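Shop Tips: Which Chores Can You Hand to a Machine Yet?

Filed under: Workshop, Automation. Last revised in March.

Readers keep asking whether a gripper arm is worth the bench space. The short answer depends on the chore. The notes below sort common jobs by how well current machines handle them, with tips for each.

Chores that mostly work

Moving rigid parts from one fixed tray to another. Keep the trays bolted or pinned. Our Jirora arm moved 200 machined blanks between trays and dropped none. When the second tray was shifted 35 mm, it missed every pick until the position was taught again.

Sorting fasteners by length. Spread them in a single layer on a matte surface. Shiny steel on a shiny tray confuses most cameras.

Vacuuming an open floor. Pick up cables first. A cord across the floor will stop most machines and all of the cheap ones.

Chores that work with supervision

Loading a dishwasher. Plates of one size go in well. Mixed bowls do not. Expect to finish the top rack by hand.

Wiping a bench. The machine will wipe what is clear and go around what is not. It does not know that a pencil can be moved — clear the bench before you start it.

Folding hand towels. Slow. Use towels of one size and one color, laid flat at the same corner of the table.

Chores to keep for yourself

Anything with a bag in it. Thin plastic folds, clings and hides its own edge. Threading a nut by feel is still a human job, as is judging whether a cutting board is clean.

Teaching by hand

The more useful development is the hand-held gripper. A person holds the tool and does the chore, and the recordings are used to train the arm. Eamon Ní Mhurchú, who runs the fitting bench at Ó Conaill, recorded the same drawer-sorting job 200 times before the arm could repeat it. It then failed on 13 drawers, all with recessed pulls.

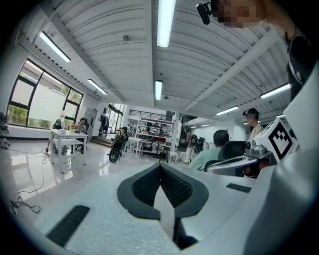

Hand-held gripper with its marker block and small camera module, in a room with windows along one side.

Tips for recording:

Keep the camera's view of the work clear. Roll back loose sleeves.

Do the job at an even pace. Fast wrist turns blur the picture.

Vary the starting position of the parts a little each time.

Pull the blinds if direct sun reaches the bench — glare hides edges.

Wipe the pads with a dry cloth between sessions. Do not use solvent on textured pads unless the maker allows it.

Next update: bin emptying with the Clostum wrist.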